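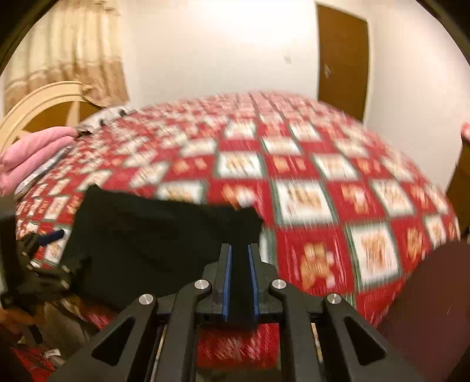 Gadisa Ayele objected last term that yardage charts give a single figure for backing fabric and leave out where the figure comes from. The objection is fair, and these notes work through the arithmetic for checkered and block-set covers in full.

Handout 2. Estimating fabric for a squared quilt top

Terms
Finished size: the side of a square after all its seams are sewn.
Cut size: finished size plus two seam allowances. With the usual 1/4 inch allowance, cut size = finished size + 1/2 inch.
Usable width: bolt width less selvages and shrinkage. Take 40 inches for a 44 inch cotton unless you have measured your own.

Counting squares
Let the top have r rows and c columns, alternating two fabrics A and B. If r times c is even, each fabric supplies half. If it is odd, the fabric in the corners supplies one more than the other. A top with 13 rows and 11 columns has 143 squares: 72 of the corner fabric and 71 of the other.

Cutting
Squares per strip = usable width divided by cut size, rounded down.
Strips = squares needed divided by squares per strip, rounded up.
Length = strips times cut size.

Worked case: finished size 6 inches, cut size 6 1/2.
40 / 6.5 = 6.15, so 6 squares per strip.
Corner fabric: 72 / 6 = 12 strips, 78 inches.
Other fabric: 71 / 6 = 11.83, so 12 strips, 78 inches.
Buy 2 1/4 yards (81 inches) of each. The extra 3 inches covers straightening the cut end and nothing else.

Finished top: 78 by 66 inches before borders.

Directional and framed prints
The strip method assumes a print can be cut anywhere. A print with figures that must sit centered in the square fixes the cutting positions. Measure the repeat both ways. If the repeat is larger than the cut size, use the repeat in place of the cut size in the two division steps, then trim. With an 8 inch repeat, the corner fabric above gives 5 squares per strip, 15 strips, and 120 inches, or 3 1/3 yards.

Backing
Add 4 inches on every side: 86 by 74. This exceeds one usable width, so piece two lengths. With a crosswise seam, two lengths of 74 inches give 79 1/2 inches, which is short of 86. With a lengthwise seam, two lengths of 86 inches cover 74. Buy 172 inches, rounded up to 5 yards.

Benedikt Thiele's correction to the earlier printing: the shrinkage allowance is applied once, in the usable width, and must not be added again to the backing.

Exercise for next meeting: repeat the worked case at a finished size of 4 inches, keeping the top at least 78 by 66. Show the rounding at each step.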